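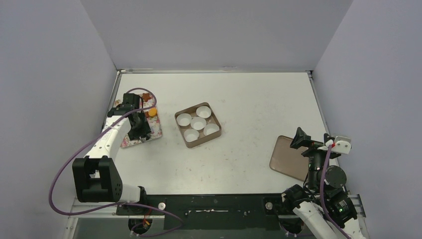
Success rate drops when the bowl tray is rotated. Is my evaluation wrong or is the policy?

Posted by Jekuleck

I'm trying to reproduce a published two-arm imitation learning result on our own cell. The task is to take small items off a floral board and put one in each bowl on a brown tray. We have 2874 demonstrations, all teleoperated, and I trained on 2160 of them. The rest are held out for checking action error.

Held-out error looks fine and closely matches the paper. On the real arms it's another story. With the bowl tray square to the table, the policy finishes most trials. With the tray turned so its sides run diagonally, the left arm picks the item without trouble and then releases it on the tray floor between two bowls. The right arm has its own empty tray and does fine either way.

I'm using the same action chunk length as the paper and the same image size. Should I collect more data with the tray rotated, or is there something in the evaluation I should fix first?

Humov

Check how you made the split. If you shuffled single demonstrations, then the held-out ones come from the same sessions as the training ones, with the same tray position. Low error on those says very little about a new tray angle. Split by session and run the numbers again. I would expect the held-out error to go up a lot.

Also count how many sessions have the tray rotated at all. In our set of 977 demonstrations, the operators put the tray back almost square every time, even though the instructions said to vary it. We only found this in October, when we plotted the tray angle from the first image of each episode. We then recorded two short sessions with the angle drawn from a list before each episode, and the misses between bowls mostly stopped. I did not change the chunk length or anything else in training.

Report the square and rotated trials separately. One average over both hides the problem you are asking about.

Giraldo

could be calibration. recalibrate both arms and try again

Valdir Leite

I don't think calibration explains it if the picks are good and the square tray works, but it's a cheap thing to rule out. Command the left gripper to a few marked points on the table and measure the offset.

One more thing to try before you collect anything. Keep the tray rotated and start the policy with the item already in the gripper, held above the board. If it still releases between the bowls, the placing part is weak by itself. If it does well, look at the state the arm is in after the pick, which may be outside what the demonstrations cover. Run the same start poses for both tray angles, and write them down so you can repeat them after retraining.

Jekuleck

Thanks. I split by session and the held-out error did go up. Only a few sessions have the tray at any real angle. I'll do the start pose test on Monday and then record with a fixed list of angles.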